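Ticket 2511: Saved shopping lists lose items after sync
Product: Foltari desktop and phone app
Status: Closed
Opened by: Hanane Bouazza
Assigned to: Hicham El Idrissi

Hanane Bouazza wrote:

I keep the stock and reorder lists for Kivano, a kitchen goods shop with two locations. Since the last update in August, lists I edit on the desktop are missing items when I open them on my phone. The main list has 800 items. On the phone I see 751. The missing ones are not the newest ones and they are not all from one supplier. Some are from Coppens, some are our own labels.

What I already tried:
Signed out and back in on both devices.
Deleted the phone app and installed it again.
Turned off the ad blocker on the desktop.
Exported the list to CSV from the desktop. All 800 rows are in the file.

The status icon says "Up to date" on both.

Hicham El Idrissi wrote:

Thanks for the export. Please send the following:
1. The app version from Settings, About, on both devices.
2. The sync log from the phone. Go to Settings, Advanced, Save Log.
3. Whether the missing items have a photo attached.

Please don't edit the list on the phone until we know more. If the short copy gets pushed back up, the desktop copy may be overwritten.

Hanane Bouazza wrote:

Both versions are the same, build 1571. Log is attached. I had not looked at the photos. Now that I check, all the missing items have one, but so do plenty of items that show up fine. I can't see a difference. They are all JPEG and none of them are large. I am adding the photo from one of the missing entries, "basket, woven, olive, cut-out handle." The orange lid has its own entry and that one syncs. 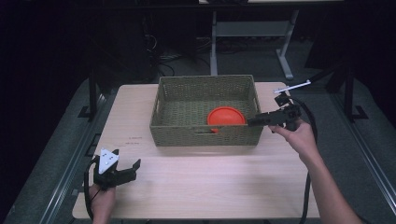 Hanane Bouazza

The entry has a name, a supplier code, a shelf number and a note. The note says "reorder before holidays, ask for the smaller size too." I tried removing the note on the desktop and syncing again. No change. I then removed the photo and synced. The item appeared on the phone in a few seconds. I put the same photo back and it disappeared again.

Hicham El Idrissi wrote:

That narrows it down. The log shows 49 lines like this one:

attach_ref mismatch, record skipped, continuing

49 skipped records matches your count. The phone drops the whole record when the photo reference doesn't match what the server has, and then it reports success. It should keep the record and show a blank thumbnail.

Next question: were these photos renamed at any point, or moved between folders?

Hanane Bouazza wrote:

Yes. Our old stock program was Grikico and we moved everything over from it. Some file names had a space at the end, before the extension. I renamed a batch of them by hand after the import, but I didn't get through all of them. The basket file still has the space.

Hicham El Idrissi wrote:

I can reproduce it now. A file name with a trailing space is trimmed on the server but not in the desktop app, so the two references never match. Before build 1571 the phone ignored the difference.

Workaround until the fix is out:
1. On the desktop, open the list and choose Tools, Check Attachments.
2. Sort by Name Length. The affected files show a small yellow mark.
3. Select them, right-click, and choose Rename to Item Code.
4. Wait for the icon to say "Up to date," then pull down on the phone list to refresh.

You don't need to attach the photos again.

Hanane Bouazza wrote:

Step 2 did not show any yellow marks for me until I closed the window and opened it a second time. After that all 49 were marked. I renamed them and the phone now shows 800. I also checked the smaller list for the second shop and it is complete.

One request: please change the "Up to date" message. I placed an order from the phone list before I noticed, and it was short.

Hicham El Idrissi wrote:

Filed separately as a display bug and linked to this ticket. I also added the yellow mark problem to the same report. The file name fix is merged and will go out with the next build.

Closed September 12, 2022. Reply to this ticket to reopen it.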